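Share (3) | Comments (2)

To: the tabletop-props list
From: Wycliffe Langat
Re: Tray sizes and what to stand next to them

Gitau Minja wrote:

> I am replacing the trays in our set and would like to settle on one shape.
> The deep ones from Priltidance are 69 mm high and hide whatever is put
> in them. Does anyone use the shallow printed kind? My concerns are
> (a) glare, (b) whether the print gets in the way, and (c) whether the
> rim is high enough to be of any use.
> Also, do you keep tall items on the same table, or clear them off?

Gitau,

We went over to the shallow kind in January. They are cream, rectangular, with rounded corners and a slightly raised rim. Ours came from Kirnen as part of a mixed lot of 100, so the prints vary. We set them diagonally on the brown table, and the light color separates well from the surface.
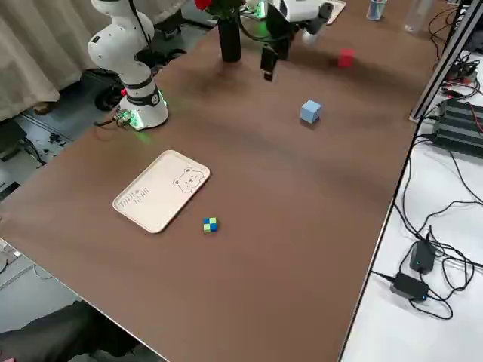
Bear-face tray, empty, with cubes and the black vase on the table.

On (a): no complaint so far. I have not measured it. We had the lamps at 3000 K when we started and left them there.

On (b): the print is thin line work, with lettering at one end and a drawing at the other. With the tray empty you see all of it. Once something is set down on the lettering you lose part of the word, so if you label trays by their print, go by the drawing and put the item at the other end. I would not sort by the text in any case. Some of it is hard to read even with nothing on top. 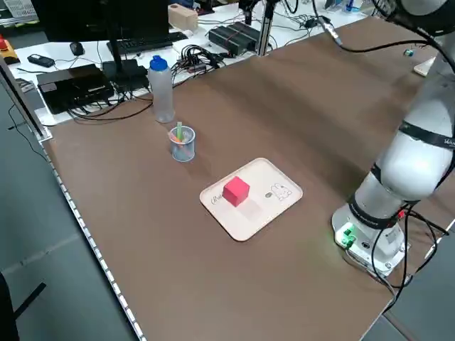

A red cube on cream gives a strong edge, with one side effect: the shadow picks up a pinkish cast on the tray. If you match colors by eye, take the reading from the top face of the cube and ignore the tray next to it.

On (c): the rim marks the boundary and does little else. For anything that rolls I would keep one of your deep ones.

Tall items: we keep them. The black cylindrical vase with the red flower is the tallest of our loose props and throws a soft shadow on the tabletop, so it needs clearance from the tray. The clear cup with the colored sticks and the frosted bottle with the blue cap are less trouble. Both let light through, and the bottle can go near the far edge. I would not use two opaque tall pieces at once on a table this size.

Stock code for the trays is 687 on the Kirnen sheet. Mugo lists what looks like the same tray under Clillero, in smaller lots, but I have not handled one and can't say if the rim matches.

If you need dimensions, tell me which you want (outer edge or inside the rim) and I will put a caliper on one.

Wycliffe

Last updated: March 7, 2023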